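Kit > Class sets > Sorting > Winlow belt line

4 min read

Winlow belt line, club set

A bench line for school and club teams doing the pick and sort task. Built first for the after-school group at Dreverell, now sold to anyone who wants one. You get the belt, the end frames, the rail, a set of blue bins, the parts to sort and the printed task sheets. Robot not included – most groups bring their own, or book time on the shared one.

What it's for: teams write code that takes parts out of a bin, puts them on the belt in the right order and stops when the bin is done. Sounds easy. Took our first year group 13 sessions to get one clean run and they were a good group.

The belt is green, flat, quiet. Speed knob on the back, or run it from the control board if your team wants the robot to start and stop it. Beginners should leave it off. Really. Get the pick working with a still belt, then turn it on slow.

Bins sit under the near edge so the hands don't have far to travel. Flat square parts with the hole in are the starter parts, easy to see and easy to grip by the rim. Black parts are the hard ones. Mixed shapes, dark, all in a heap, and cameras hate them. Keep one bin empty for rejects, judges do look at this.

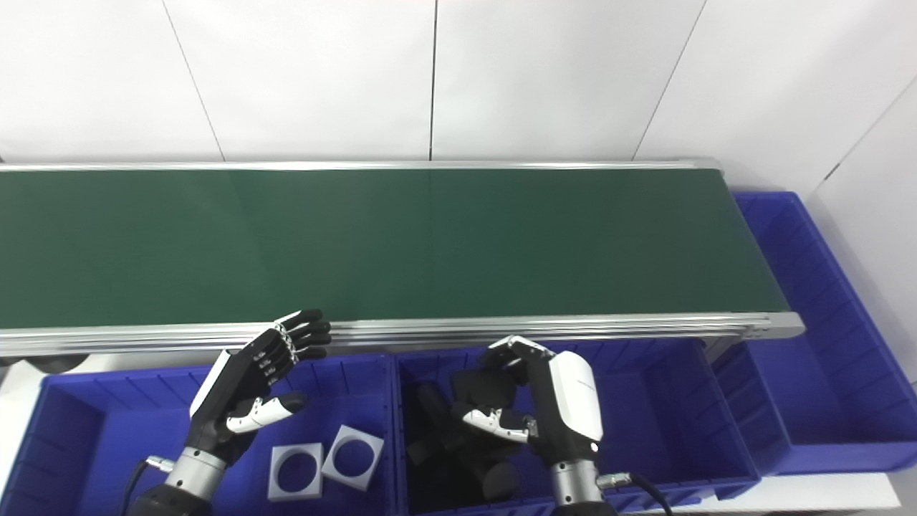
Scoring is the same as the Wistunero junior rules so you can practise at home for the real thing. One run is 8 minutes. Points for each part placed, points off for drops, nothing for parts that land on the rail. A team can ask for one restart. Best score so far on a club set is 111, held by Huệ Vũ's team, and they've been asked more than once for thier code.

Things to know before you order

Needs a solid table. Trestles wobble and then you spend the whole session chasing a calibration fault that isn't there.
Belt comes in one piece, so measure your door.
Spare parts packs are sold apart. Get one, the small black ones vanish.
Plain wall behind if you can. Posters confuse the vision code.
Two-handed robots are fine. One arm also fine, just slower, and there is a seperate score table for those.

Teacher notes are by Su-chen Sin, with a short section on splitting a big group into pick, belt and score jobs. The Ismail add-on (second belt, corner piece) fits all sets sold after October. Older ones need a bracket, ask us and we'll post it.

Orders from schools by email please, with the delivery name on – we've had boxes sat in school offices for ages.

Comments

Đạt Doãn
Does the knob still work when the board is plugged in? Ours ignores it.

Nga Phùng
Đạt – switch on the side of the board, push it to manual. Had the same thing.

Hưng Tôn
Good kit, task sheet 4 has the wrong bin order on it though. Kids spotted it before I did.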